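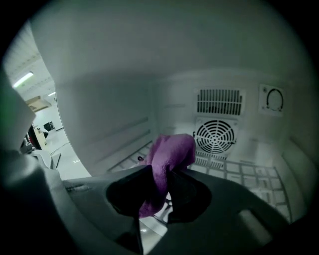 Ticket: Freezer drawer icing up, fridge side too warm
Unit: Tridard bottom-freezer, 14 years old
Status: Solved!

Day 1. Fridge side reading 3 degrees too high, thick frost on the back wall of the freezer. Cleaned the door seals first with dish soap and warm water. Paper test good on all four sides, so it isn't the gasket.

Day 2. Pulled the back panel and found the drain hole frozen solid. Two cups of hot water with a turkey baster and it opened right up — what a great sound. Checked the defrost heater with a meter while I was in there and it reads fine.

Day 5. Frost is back, but only a little. Ordered a drain strap from Watkins.

Day 9. Strap clipped to the heater and hanging into the drain. No ice at all, temperature steady — I love this little part! Closing the ticket.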